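The robots in the folding room: a chat with Zulema Zapata

02/06/2019

14 comments

I'd been pestering Zulema Zapata for an interview ever since I heard that Vesmont, the linen service where she runs the finishing floor, was putting robot arms on the hand-folding work. She kept saying she was too busy. Then in May she wrote back with one line: "Come now, before we get good at it, it's more fun." So I went!

If you've never been in a commercial laundry, it's loud and it smells lovely. The big flat sheets go through machines and have done for years. The small and awkward stuff (napkins, bibs, tray cloths, anything thin) has always been done by people standing at a table, and that's the work Zulema wanted to talk about.

"Everybody thinks folding is the hard part," she told me. "Folding is easy. Ask my mother. The hard part is finding one layer of one cloth when they're all lying on top of each other. You do it with your fingertips and you don't even look. I've been doing it for 16 years and I couldn't tell you how I do it."

I asked how you teach that to a machine, then. She laughed and waved over Cristóbal Domínguez, who used to be a folder and now spends most of his shift with the arms.

"Slowly," he said. "You want it to take a little pinch, right where the cloth stands up a bit. Too much and you've got the one underneath as well. Too little and it slides out. I dream about pinches now."
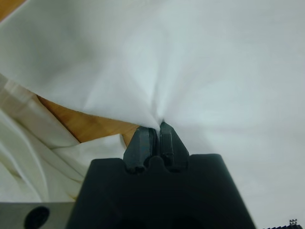
What changed for the folders

There were six people on hand folding when the arms came in, and I'd gone in braced for a sad story. All six are still at Vesmont, although not all of them are folding. Two moved over to mending and inspection, Cristóbal went to the arms, and the rest still work at the tables.

"I was angry for a while," Cristóbal said, quite cheerfully. "I was fast! I was proud of being fast. Then somebody tells you the new job is standing next to a thing that's slower than you were on your first day. My hands got bored. My wrists, though, my wrists are very happy."

Zulema says the wrists were what got her to say yes. She'd lost good people over the years to sore thumbs and bad shoulders, and she was tired of it. But she doesn't pretend it was all smooth. The pay grade for Cristóbal's job took four months to sort out, and for all that time he was doing new work on his old money. "That was wrong and I said so in every meeting," she told me. "If you write one thing down, write that down."

I also had a few minutes with Ludmila Gajdoš, one of the folders who stayed at the tables. She's less sold on the whole business.

"It used to be you talked all day," she said. "You know, you fold and you talk. Now Cristóbal is over there watching, and when he's watching he doesn't talk. I miss the gossip. He had the best gossip."

Did she want to learn the arms herself? She thought about it for a good long while. "Maybe. If they put me on with somebody. Not alone."

Two hands are better than one

Cristóbal was keen for me to understand why there are two arms at the table. One arm can pick a cloth up, he said, but then it just hangs there like a wet sock and you can't see where anything is. With a second arm on the other side you can pull a bit of tension into it and start looking for the edges.

"People do the same," he said, and he grabbed a napkin and showed me, thumbs out, elbows up. "You hold, you stretch, you look. If it's twisted you let go with one hand and try again. The arms try again a lot. They don't get in a bad mood about it, I'll give them that. I get in the bad mood for them." 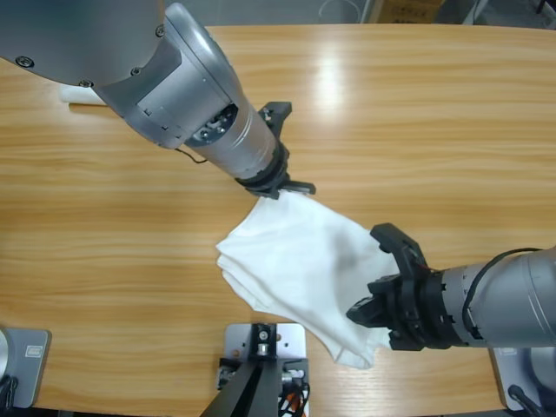
What she'd do differently

I always ask this one, and Zulema had her answer ready. She'd have brought the folders in before anything was bolted down. The first layout had been drawn up in an office, and it put the cloths on the wrong side for anybody who had to stand there and refill them. Ludmila spotted it in the first hour. Moving everything cost them two days.

"Nobody had asked her," Zulema said. "She's been at that table longer than the table."

She'd also like people to stop asking her when the folding room will be empty. Her boss asks, the sales people ask, her cousin asks at dinner. She gives them all the same answer: she has tray cloths going out in the morning, and she needs Ludmila.

Then a cart came through that had to be somewhere else, and I was politely moved out of the way along with it. Cristóbal gave me the napkin. I've tried to fold it like he did and it's still a mess.

Share this: 37 shares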